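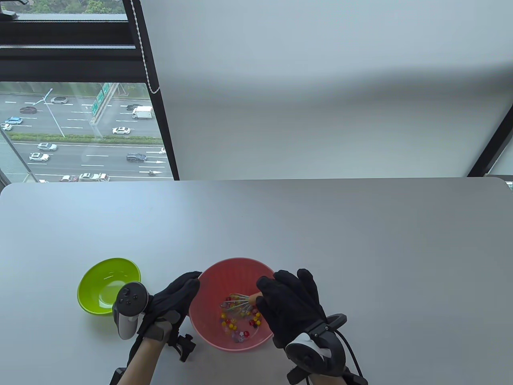 Home Stories Serials About Submit

The Consultant

The producers wanted Fatemeh Arabzadeh for her novel, and they wanted her in the room, and by the second coffee she understood that these were separate matters.

"We love Malari," said Torunn Rønning. "The whole town. The border post, the priest, all of it."

"There isn't a priest."

"There is in the draft."

Fatemeh turned the pages. The draft ran to 25 of them and had a helicopter on the first. Her book had taken place almost entirely in a customs shed, in April, with two clerks and a crate that would not be opened. It had sold 800 copies, one of them to her dentist.

"Who opens the crate?" she asked.

"The daughter."

"Whose daughter?"

Torunn looked at Farhad Mahmoudi, who had written the draft and was eating a pastry with great care. He said the daughter had come out of conversations. He said audiences liked to know what was in a crate.

"And what's in it?"

"We're open," said Farhad.

She had been told to expect flattery, and it came at ten past four. The book was brave. The book was timely. An actress called Nasrin Jalali had read it on a plane and wept, though when Fatemeh asked at which part, Torunn said generally. There was a contract on the table, with a clause that made her Story Consultant and another that said she could be consulted or not, as the company saw fit. She read the second one twice.

"What did the last consultant do?"

"She was very supportive," said Torunn.

Fatemeh thought of the roof, which leaked over the bath and lately over the stairs. She thought of the two clerks, who had never in 3 drafts agreed to look inside. Then she asked for a pen, and crossed out the helicopter.

Farhad put down his pastry. "That's page one," he said.

"Yes. I'm coming to page two."

Comments

Detside: Sold 800 and still got a meeting? I'll believe in the helicopter first.

Lemma: I wanted to know what was in the crate. Sorry, Fatemeh.

Fereshteh Nouri: She signs, doesn't she. They always sign.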